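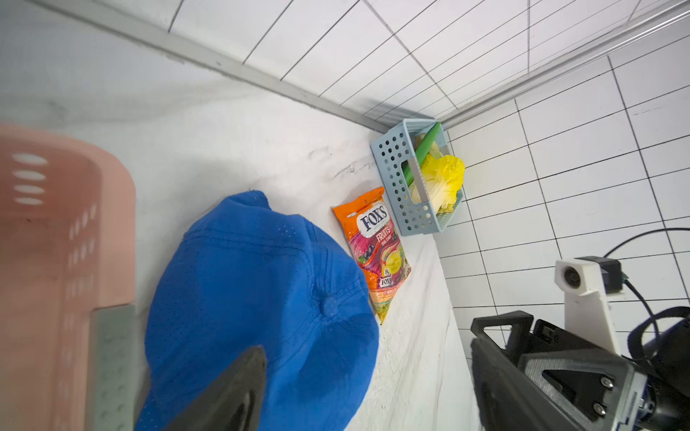
*Last changed: May, 9:40 p.m. (fixed the bus times)*

Up at 5 to catch the first bus to Nimcombe. It left 16 minutes late and the heater was stuck on the whole way. I sat behind the driver and got a stiff neck. Maritza Huamán was already at the stop when I got in, with the keys to the allotment shed and a roll of garden twine under her arm.

We started on the beans. The poles from last year are mostly fine, but five had split at the bottom and went on the burn pile. Wilmer Usuga had left a note saying to put the rows closer together this time. Maritza read it and put it back in her pocket. We kept the same spacing as before.

The soil is still heavy at the low end. I dug down to the depth of the spade and it came up in slabs. At the top end it's good, dark and crumbly, and the garlic is up to my knee. There is rust on some of the outer leaves. I pulled the worst ones and bagged them. Last year I left them alone and ended up with bulbs the size of walnuts.

Planted: two rows of climbing beans, one row of chard, a short row of beets. The squash can wait another week. Maritza says two.

Ate at noon on the upturned crates. Cheese rolls, a hard pear, the last of the coffee. We talked about the Paucar plot, which has been given up. It's next to ours and has a water tap and a decent plum tree, but the bindweed is through all of it. The rent would be 30 more for the year. I said I would think about it. I have thought about it on and off since and I still don't know. My back says no.

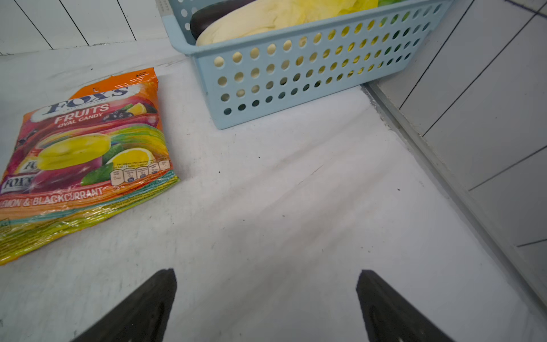 *Fox's Fruits, the oval ones.*

Walked over to Monance after lunch to ask about compost. The man there sells it by the trailer load only, and the price is up to 95 with delivery. Too much for one plot. If Wilmer goes halves it might work - he has the space by his gate to have it dumped. Will call him tomorrow.

It rained a little on the way back, not enough to help. Watered everything in by can, eight trips to the tank. The tank is lower than I'd like for May. The gutter on the shed has come away at the corner, so half of what lands on the roof goes down the wall. Need two brackets and the long ladder.

Home by seven. Soup and toast. Knees sore, hands worse. I forgot my gloves in the shed again, and the seed packets too, so the dates for the chard will have to be from memory.

To do: brackets, call Wilmer, write to the Tuvo office about the Paucar plot before someone else does.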